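Standby Power in the Dorm Kitchens
Final report, Intro to Energy Use
Surachet Bunnag and Amândio Serrano
April 12, 2023

What we wanted to know

How much power do the shared kitchens in Plestcombe Hall use when no one is cooking? Started as an argument. Amândio unplugs everything. Surachet thinks it's a waste of time. We figured a plug meter would settle it and we needed a topic by Friday anyway.

Standby power = what a device draws when it's plugged in but not doing its main job. Clocks, little lights, the part that waits for a button press, chargers with nothing on the end. Each one is small. The question is whether small things left on all year add up to anything you would care about.

Background

Short version. Any appliance with a display or a touch pad needs a little power all the time to keep that part awake. Older chargers waste some as heat in the transformer even with no phone attached. Newer ones are a lot better. A plain toaster with a lever has nothing to keep awake so it should read zero, and we used that as a check on the meter.

Watts vs. watt-hours confused us the first week so here it is for the next group. Watts is how fast you are using energy. Watt-hours is how much you used in total. A device pulling one watt all day uses 24 watt-hours. All year, 8.76 kilowatt-hours. That is the number to keep in your head, everything else is multiplying.

What we did

Picked 4 kitchens, one per floor. Borrowed a Dirkon plug meter from the lab cabinet (the gray one, the other has a bad screen). Made a list of everything plugged in, then went down the list. Each device got metered for a full hour while idle. Wrote the reading at the start, at the end, and the total. If somebody came in and wanted to cook we let them, crossed out that run and did it over. This happened more than we planned for.

Did 5 rounds per kitchen, on different days and at different times. Total came to 47 usable runs after throwing out the bad ones. Not every device was there every round. The kettle on the third floor moves around. 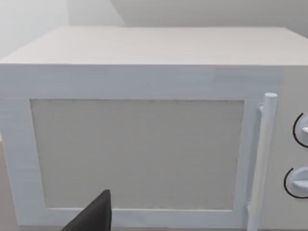

Fig. 1. Microwave, 3D render.

Microwaves were the ones we expected to be bad, because of the clock. They did draw power the whole time, every run, and the reading barely moved over the hour. But they were not the worst thing in any kitchen. Worst was a speaker that someone leaves plugged in behind the bread on the second floor. It's never fully off, it just goes quiet. Meter showed it pulling more in an hour of silence than the microwave in the same kitchen.

Other results, in no real order:

Toaster: zero, every time. Good, meter works.
Kettles: zero for the plain ones. The one with a keep-warm button showed a small draw, even with keep-warm off.
Coffee maker with clock: close to the microwaves.
Phone chargers, nothing attached: mostly too low for the meter to show. One old chunky one did register and was warm to touch.
Refrigerators: left out. They cycle on and off and an hour tells you nothing. Also we didn't want to unplug anyones food.

Problems

The meter only shows one decimal place. For the chargers that isn't good enough, a zero on the screen might not be a real zero. We didn't have a better meter and the Khamphan logger that the other section used was checked out until May.

Plugging the meter in means unplugging the device first, which resets the clock. A coffee maker might act different right after a reset. We waited ten minutes before starting the hour, except in round one where we forgot. Kept those runs in after comparing them, they looked the same as the later ones.

Also we lost the sheet for one evening on the top floor. It was in Surachet's other bag but it had gotten soaked and only half was readable. Those runs are not counted.

Cost

We meant to turn all this into dollars using the hall's electric rate. The Flisance building office sent us a bill summary but it lumps the kitchens with the laundry room and the hallway lights, so we can't say what share is standby. What we can say is that the idle draw in a kitchen is small next to one round of actual cooking. Boiling a full kettle pulls a lot, just for a few minutes. People who fill it to the top for one mug are probably costing more than the clocks are. We didn't measure that part so its a guess.

So who was right

Both a bit. Unplugging the microwave every night saves something real but tiny, and then you have to set the clock. Unplugging the speaker is worth it. Empty modern chargers, don't bother. A power strip with a switch for the counter stuff would get most of the savings with one click, and we put that in a note to the hall office. No answer yet.

If we did it again

Better meter. Longer runs, overnight if people would agree to it. Tape a sign on the device so runs don't get ruined. Include the refrigerators and log them for a full week. Ask for the electric bill on day one, it took forever.

Who did what: Surachet did the metering on the lower floors and the spreadsheet. Amândio did the upper floors and most of the writing. Raw sheets are in the blue folder, turned in with this report.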